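Last edited in September by Maëlys Roussel. Replaces the older notes file, which can be deleted from local copies.

# Detbridge Household Words

A list of the everyday words people in Detbridge use for things in and around the home. It holds 741 entries from 51 speakers. The file is `words.csv`, in UTF-8, with one row per word per speaker.

The interviews were done by Gaëtan Barbier and Mpho Mabuza. Each speaker was asked to name an object or a part of one from a spoken prompt, and then asked whether their parents would have said the same. Interviews lasted up to 40 minutes.

## Columns

| Column | Contents |
|---|---|
| `speaker` | Code for the person, no names |
| `prompt` | The prompt as read out |
| `word` | The answer, in the speaker's own spelling if they gave one |
| `older` | The word their parents used, if different |

Empty cells in `older` mean the speaker gave the same word or didn't know. We did not record which, and it can't be recovered now.
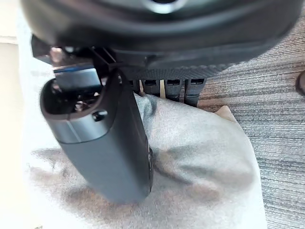 Words for parts are the hardest section to use. The prompts ask for an edge, a rim, a handle, a row of points and so on, and people often answered with the name of the whole object. For a row of points like the black ones hanging side by side in the photo, the answers include "teeth", "prongs", "tines" and "comb", and a few speakers used two of these in the same sentence. Both are kept, in separate rows. Where someone said "thingy" or "bit" we kept that too.

## Seating and soft furnishings

This was the first section finished and has the fewest gaps. "Settee" and "sofa" are both common, and "couch" turns up mostly with younger speakers. Several people keep "settee" for one covered in cloth and "sofa" for leather, so please read the prompt before merging the two.

"Cushion" covers both the part you sit on and the loose ones. "Scatter cushion" and "throw pillow" appear as answers for the loose kind only. "Pouffe" has been left in every spelling it arrived in. 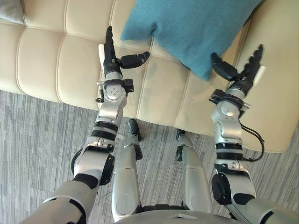

*Cream leather sofa with a teal throw pillow.*

## Floors

Hugo Rey added these rows later, using the same prompts but a different answer sheet. His sheet had no space for the parents' word, so `older` is empty for every row from it.

"Lino" is used for almost any smooth floor. "Carpet" and "mat" overlap more than we expected, and "rug" can mean a blanket for some of the older speakers. Carpet tiles had no settled name: answers include "squares", "office carpet" and "tiles". Anyone searching for "tiles" will get kitchen and bathroom answers as well.

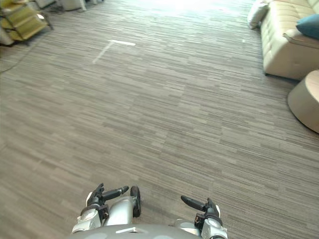

## Known problems

- Speaker codes restart in Hugo's rows. Add a prefix before joining them to the rest.
- "Skirting" and "skirting board" are not merged.
- Some prompts have a trailing space.
- Garden words were collected but are not in this release. Capucine Charpentier is still typing them up.

## Corrections

Send changes as a plain list of row numbers with the new text next to each. Please don't sort the file first, as the row numbers are how we find things.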